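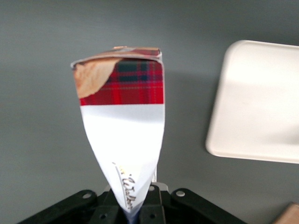

The ferry to Flurkholm left at six in the morning, and I was on it with two sweaters, a thermos and the best mood I'd had in years! My grandmother had grown up on that island, and all my life she had talked about its market the way other people talk about heaven. She talked about the smoked fish, the bell, the wind that took your hat. Most of all she talked about the sweets, which came in a small cardboard box with a band of red tartan across the upper part, and she had kept one on her dresser, crumpled and squeezed to a point at the bottom, long after the last sweet was gone. I wanted to find the shop.

The crossing took us past Lodano, where the whole deck rushed to one side to look at seals, and then past Plondodau, where the whole deck rushed back because somebody had shouted "whale." It was a rock. A wonderful rock, though, green and shining, and I waved at it anyway.

Flurkholm had some 200 people and I believe every one of them was at the market. Oh, the noise! A boy was selling kites. A woman with flour up to her elbows put a warm bun in my hand and wouldn't hear of money until I'd tasted it, so I tasted it, and bought 16.

"The sweet shop?" she said. "You mean Wyss. Up the hill, blue door."

I ran up that hill (me, with my knees!) and the door was blue, and behind it was a room full of bicycles.

"My aunt's place," said the man with the wrench. "She stopped making them before I was born."

I must have looked like a dropped ice cream, because he wiped his hands and went into the back. He came out with a sheet of paper, brown at the edges, covered in tiny slanted writing. Sugar, butter, salt, and a word neither of us could read.

"Do you have a stove?" I asked.

He moved two bicycles, and there it was.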